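Candlesticks on a low shelf: spacing and tea lights

dzamfir
Posts: 1,385
Two black pairs, tall one behind, short one in front. Plank shelf on metal legs. Are tea lights safe on bare butcher block? Mine is oiled.
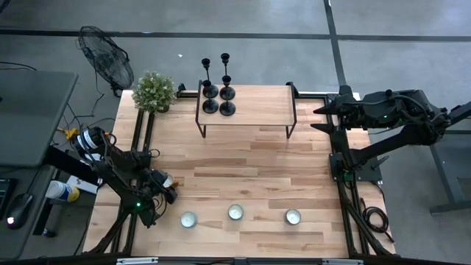
Page 2 of 40

palesa_nel
Metal cups get hot underneath. Put them on a tile. I'd also shift the plant further from the shelf before lighting anything.

Filip
Disagree on the tile. A short burn on oiled maple has never marked mine.

palesa_nel
Mine has a ring from last October.

dzamfir
Tile it is. Still need tapers for the four sticks. Is 200 mm too tall?

Filip
Fine for the short ones.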